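The Man Who Keeps 38 Old Dance Tunes in His Head

Ask Tomasa Maldonado about her uncle's fiddle and she will hum before she answers. She is 10 years into learning his tunes by ear, and she still lights up when a new one comes back to him. "He'll stop halfway through folding the towels and say, wait, there's another part!" she told me. 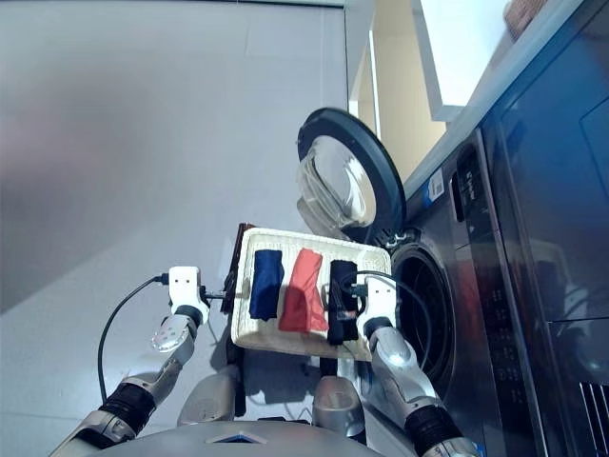

Learning without paper

None of the 38 tunes was ever written down. Her uncle picked them up at weddings in Jononport, where a good waltz might go on until the candles gave out. "You watch the bow arm," Maldonado said. "If you watch the fingers, you're already late."

She plays each tune slowly for a week, then at dance speed (which is fast!), and only then takes it back to him for a verdict. "Mostly he says, again. In May he said, good. I called my sister."

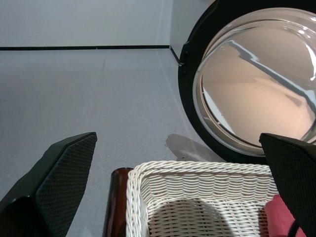 Melquiades Trujillo
Music writer

Her favorite is a polka called "Vikar," with a wonderful lurch in the third line that makes dancers laugh out loud. "People think it's a mistake," she said. "Then it comes around again and they're ready for it."

She plays it next on 15 December 2018, at the Huresex hall, with her uncle on second fiddle.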